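How to Measure Your Feet at Home and Choose a Sandal Size

Applies to: Ullby slides, flips and backstrap sandals, adult sizes

Most sizing errors come from using an old shoe as the reference. Sneakers are usually bought with extra length at the toe, and sandals are not. A fresh measurement takes a few minutes and should be repeated every couple of years, as feet lengthen and widen with age.

What you need

Plain paper longer than your foot
A pencil with a dull point
An eraser
A ruler marked in millimeters
A hard, level floor

Do not measure on carpet. Measure late in the day, after 5 p.m. if possible, when feet are at their largest. Wear no socks unless you plan to wear them with the sandal.

Step 1. Set the paper

Place the short edge of the paper flush against a wall. Tape the corners. Stand with your heel touching the wall and your weight evenly spread over both feet. A seated measurement will come out short.

Step 2. Trace the outline

Hold the pencil upright at all times. If it leans inward under the arch, the outline will be too narrow; if it leans outward, too wide. Start at the inside of the heel and go around the toes to the outside of the heel. Having a second person do the tracing gives a better result, because bending down shifts your weight forward.

Step 3. Clean up the lines

Move the paper to a table. Where the pencil slipped and left a double line, keep the line closer to the foot and remove the other. Hold the sheet flat with your free hand while you rub, or it will crease.
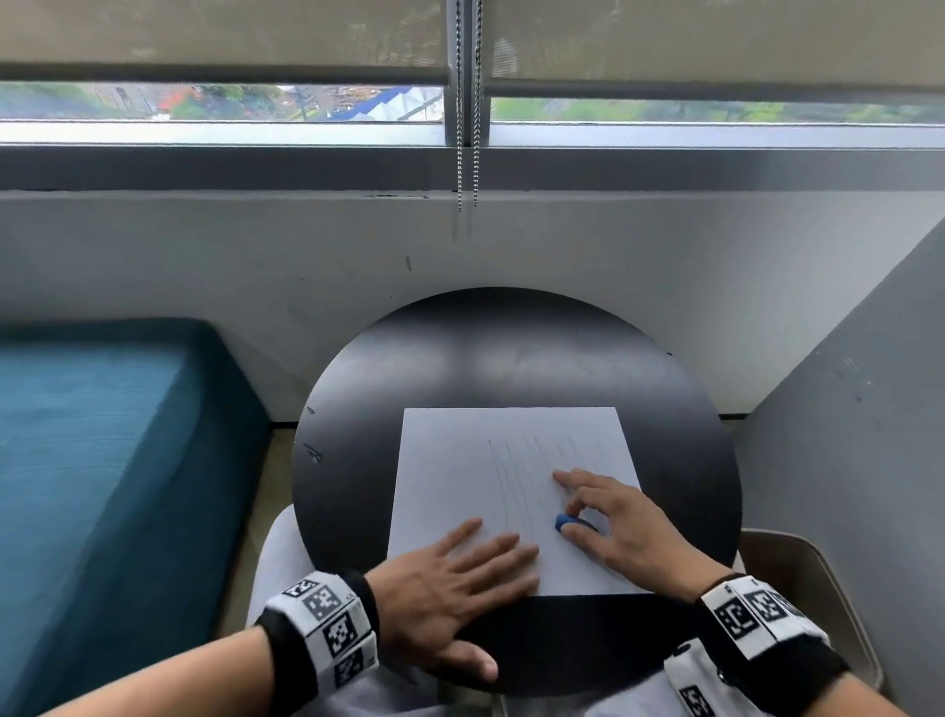

Erasing pencil lines with the sheet held flat.

Step 4. Measure length and width

Length: measure from the wall edge of the paper to the tip of the longest toe. On many feet this is the second toe. Keep the ruler parallel to the long edge of the paper.

Width: measure straight across the widest part of the outline, normally at the ball of the foot.

Subtract 2 mm from the width to allow for the thickness of the pencil. Do not subtract anything from the length if the heel was against the wall.

Step 5. Repeat for the other foot

Use a new sheet. Write L or R in the corner of each one before you put it aside. Use the larger length and the larger width, even if they come from different feet. 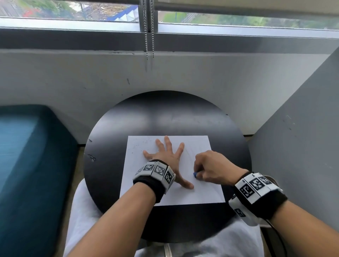
Step 6. Add the fitting allowance

Slides and backstrap sandals: add 8 mm to the length.
Flips: add the same amount, then check the post position in Step 7.
Closed-toe clogs: see the separate Grorndale clog guide.

Compare the total with the length column of the size chart. If it falls between two sizes, choose the larger for slides and flips. For a backstrap sandal, the smaller size is acceptable if your width is in the narrow or regular column.

Step 7. Check the post position (flips only)

On the traced outline, mark the gap between the big toe and the second toe. Draw a light line from the mark down to the center of the heel and measure it. Compare this with the post distance given on the product page. A difference of more than a few millimeters will cause rubbing.
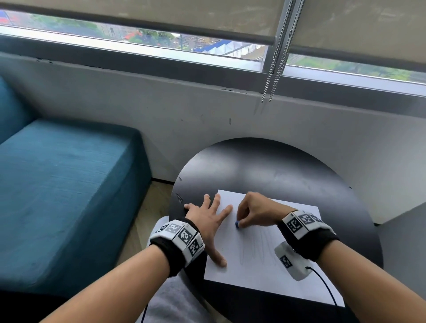

Keep pencil marks light so they can be corrected.

Notes on specific styles

The Juhász slide has a fixed upper and runs narrow. Go up one size if your width is in the wide column.

The Helthorpe sandal has a hook-and-loop instep strap. Fit by length only and set the width with the strap.

Foam footbeds compress slightly under the heel during the first weeks of wear. This does not change the length, so do not size down to allow for it.

Keep the tracings until the sandals arrive. Set each sandal on its outline, sole down. The footbed should extend past the toes and past both sides at the ball of the foot. If it does not, exchange the pair before wearing it outdoors.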